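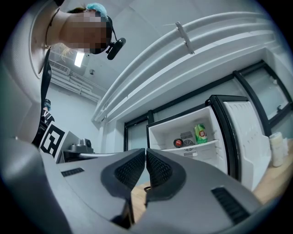
Progress Report to the Tovmont Fund: Break Room and Supply Restocking at Nakpan

6 Jul 2025

Dear Hammad Ansari,

Thank you for your patience with this one, and for the kind note you sent with the last payment. There is a good deal to tell, so I hope you have a cup of something nearby.

What we have been doing

Most of this period went into the small refrigerators. You will remember that we began with open shelves, and shelves are forgiving. A compact refrigerator has a door to swing and a narrow compartment, and a bottle lying on its side asks for quite a different grip from a can standing up on the shelf. Our staff do these jobs with hand-held grippers and a head-mounted camera, and the robot learns from what they record. We now have 394 usable recordings from 12 people, all of them from the regular Nakpan crew.

What it has meant for the crew

Sunee Phuthong has moved from the evening restocking round to leading the recording sessions, and she is wonderful at it - patient, and quick to notice when a wrist is getting tired. At her request we cut sessions to 16 minutes, with a proper rest after each. The first week under the old schedule was too long and we should have seen it sooner.

People did ask about their hours, and they were right to ask. Jaruwan Bunnag met with everyone on the round, and management has put in writing that no one's hours will be reduced before the December review. Five of the crew have asked to be trained as robot minders, a job that carries a slightly higher rate. Two others would much prefer to stay with the round as it is, and that is fine too.

What is still hard

Door seals, mainly. The Cidora arm pulls too gently and gives up, or it pulls hard and rattles everything inside. Uthai Limsakul is working on this and would like more recordings of the opening motion alone.

Next steps and money

We are within budget, apart from replacement gripper pads, which wear faster than we had planned. I would like to move a little from travel to cover them, if you agree. Do come and visit before December - the crew would love to show you the work themselves.

With warm thanks,
Thongchai Kaewkla
Project Lead, Nakpan

Filed under: Workplace Automation, Grantee Reports
3 comments | 5 shares
Contact | © 2025 Nakpan | Back to top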